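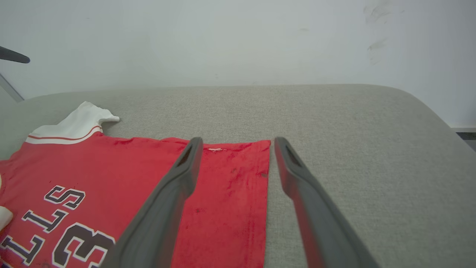
Set stains come out of more stuff than people think, you just have to stop using the hot wash. Cold soak first, always. Red stuff on its own - a bright red basketball shirt with big black letters edged in white is the classic one for trouble, the red runs and the white goes pink and then its pink for good. Inside out, cold, no softener. Lay it flat on a towel to dry, not on the radiator.

Notes from the wash pile, September, second batch. Quick ones.

## Sweat and collar marks

- Dish soap, straight on. Rub with your thumb. Leave it while you eat.
- Baking soda paste for the yellow underarm stuff. Old toothbrush.
- No bleach on it. Bleach turns sweat marks worse, did this to two good shirts before I quit.

## Grass

White vinegar and cold water, half and half. Dab, dont scrub. The field behind the school in Fedville has some kind of clay under the grass so we get both at once - let the mud dry, knock it off outside, then do the green.

## Printed numbers and letters

Never iron straight on them. Turn it over or put a dish towel on top. If an edge starts lifting, same dish towel, warm iron, press and count to ten, let it cool before you poke at it. Stitched ones are easier, just snip loose threads and leave well alone. Don't pull.

## The smell that won't go

1. Bucket, cold water, cup of vinegar.
2. Half an hour. Longer is fine.
3. Normal wash, LESS detergent than you think. Most of the smell is old soap holding on to old sweat.

Also clean the machine. Ours hadnt been done since we moved from Osbridge. Pulled the rubber seal back and wow. Empty hot cycle with vinegar in the drum, wipe the seal, leave the door open after.

## Dryer

Lint trap every load. Sports stuff stays out of it, hang it up by the bottom hem so the shoulders don't get peg marks.

Still to try - the laundry bar from the hardware store in Trostach, 3 for the price of 2 last time I was in. Will add it here if its any good.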